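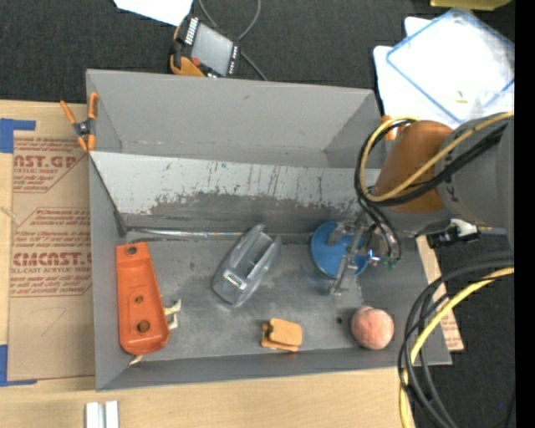 My sister's view is that a bin of odds and ends is just a drawer that has given up, and that I should tip the lot into the trash before the move to Andville. She said this over the phone, from a house with three junk drawers.

I've been sorting for 15 days. The rule I set in June was that anything I couldn't name had to go, which sounded strict until I got good at making up names. An orange-red plastic piece with three round holes is now "the bracket." The blue disc is "the lid," though I own nothing it fits. The fuzzy coral ball stays because I like it.

Tomorrow I start on the cables, and I have 26 of those.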